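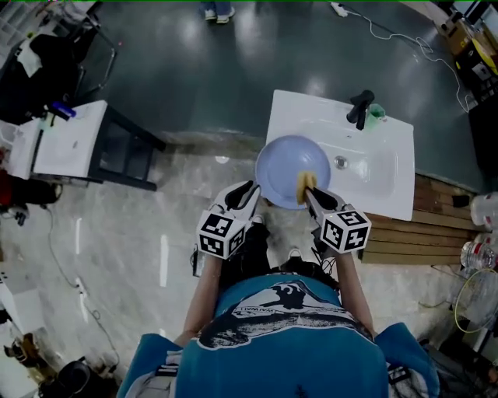 Datstead washing-up notes

README, second revision, Thursday, September 15, 2022

What is in the folder

Notes on washing bowls by hand at a bathroom-type washbasin, with a sponge, one bowl at a time. There are 2719 entries in the main table and 483 more in a side table called "unsure". The side table is there on purpose. Please read the part on labels before you add the two together and quote the total.

Why a washbasin

Most writing on washing-up assumes a kitchen sink: deep, square, with a draining board. Plenty of people don't have one free. A washbasin is shallow, the tap sits close to the back, and a cereal bowl takes up most of the room. The first draft, called Altby, claimed this made "little difference". I could find nothing in Altby to back that up and have taken the sentence out.

Bowls and sponges

Light plastic bowls make up most of the main table. Plastic tips easily when you press on one side, so it gets held against the front of the basin more often than china does. Whether that is a good habit or just what people fall into, the notes can't say. China and glass are thinly covered. Pans are not covered.

Sponge colour is written down, and so far I have seen no use for it. Sponge age would have been worth having. It was left out of the July form and nobody can fill it in now.

Columns

item: bowl, cup, plate, other
material: plastic, china, glass, unknown
part: inside, outside, rim, base
held: over the basin, in the basin, on the surround
tap: on, off, not noted
result: clean, not clean, not checked

Be careful with "result". An entry says "clean" when the person filling in the form thought so. There was no second look and no finger run round the inside. Grease on plastic is easy to miss by eye, and I would put very little weight on any clean rate worked out from this column.

Labels

Two labelling passes were done, using the Hustard word list. They agree well on item and material, as you would hope. They agree badly on part, mainly where the sponge goes over the rim and down the other side in one movement. Those entries went to "unsure" and should stay there until somebody writes a better rule.

Known problems

"tap: not noted" is far too common. Don't read it as off.
Cups standing beside the basin were sometimes entered as washed when they had only been put down there.
The Ķēniņš export cuts comments at 2000 characters and gives no warning.
Water use was never measured. Any figure you have seen did not come from this folder.

Changes since Altby

Removed the ranking of sponges. Split "bowl" from "other". Put back the failed washes, which had been dropped for looking untidy.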